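수술 로봇 봉합 훈련 키트 사용성 평가 보고서
의공학과 캡스톤디자인 최종 보고
팀원: Fernanda Prata, Mahmoud Sqalli, Chantelle Mokoena
지도: Dragica Popescu

1. 평가 배경
우리 팀은 Garnau사가 대학 실습실용으로 대여하는 봉합 훈련 키트 Soretti를 한 학기 동안 사용하고 평가하였다. 키트는 조직 패드, 모의 혈액, 봉합사 세트, 과제 안내서로 구성되며 로봇 본체는 포함되지 않는다. 학과에서 이미 보유한 두 팔 조작 장비에 연결해 쓰는 방식이다. 대여 기간은 2월부터였고 장비 사용 시간은 오후로 배정받았다.

2. 평가 방법
학부생 14명이 참가하였다. 참가자 중 로봇 조작 경험이 있는 사람은 2명이었다. 과제는 바늘 잡기, 바늘 넘기기, 단순 결절 봉합, 연속 봉합의 네 단계이며 안내서 순서를 그대로 따랐다. 각 과제가 끝나면 설문지를 작성하게 하고 조작 화면을 녹화하여 팀원 두 명이 따로 채점하였다. 채점이 다른 경우에는 영상을 다시 보고 합의하였다. 모의 혈액은 세 번째 과제부터 사용하였다.

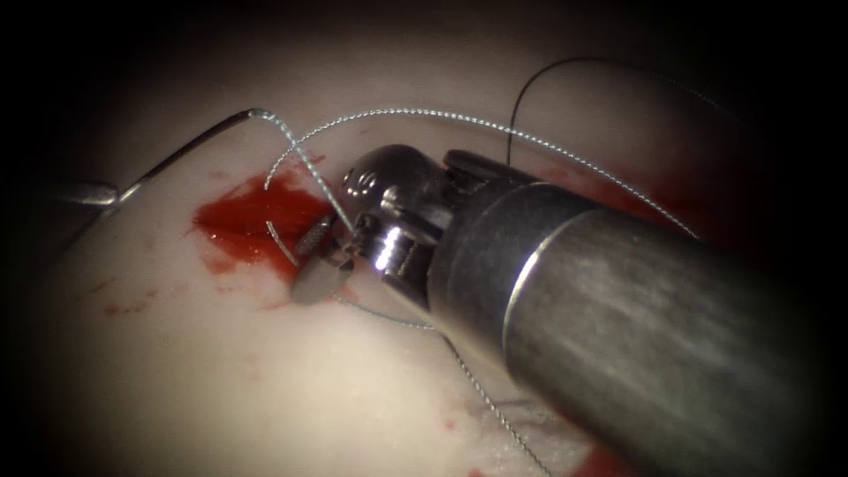

3. 결과
바늘 넘기기까지는 대부분의 참가자가 안내서만 읽고 진행할 수 있었다. 어려움은 결절 봉합에서 나타났다. 편조 봉합사가 기구의 손목 관절 쪽에 걸리는 일이 잦았고, 힘 감각이 전달되지 않아 실을 지나치게 당기는 참가자가 많았다. 모의 혈액을 쓰면 실 끝을 찾는 데 시간이 더 걸렸다. 설문에서는 이 조건이 가장 어렵지만 가장 도움이 되었다는 응답이 많았다.

조직 패드는 같은 자리를 여러 번 찌르면 구멍이 벌어졌다. 안내서에는 패드 한 장의 사용 한도가 바늘 통과 500회로 적혀 있으나, 우리 실습에서는 참가자들이 가운데로만 몰려 그 전에 교체해야 했다. 모의 혈액의 붉은 색도 패드에 남아서 다음 참가자가 시작하기 전에 닦는 작업이 필요했다.

4. 키트에 대한 의견
과제 안내서는 33쪽 분량이고 그림이 많아 읽기 쉽다. 다만 실 길이를 얼마로 잘라야 하는지 나와 있지 않다. 우리는 처음에 너무 길게 잘라 엉킴이 심했고, 두 번째 주부터 짧게 바꾸었다. Garnau의 담당자 Elmarie Potgieter에게 문의한 결과 다음 판에 권장 길이를 넣겠다는 답을 받았다. 패드에 찌를 위치를 인쇄해 달라는 요청도 함께 전달하였다.

5. 한계
참가자 수가 적고 모두 같은 학과 학생이다. 다른 회사의 키트와 비교하지 못했으며, 녹화 영상이 한 방향뿐이라 기구에 가려진 실의 움직임은 채점에서 제외하였다. 설문지 원본과 채점표는 부록에 실었다.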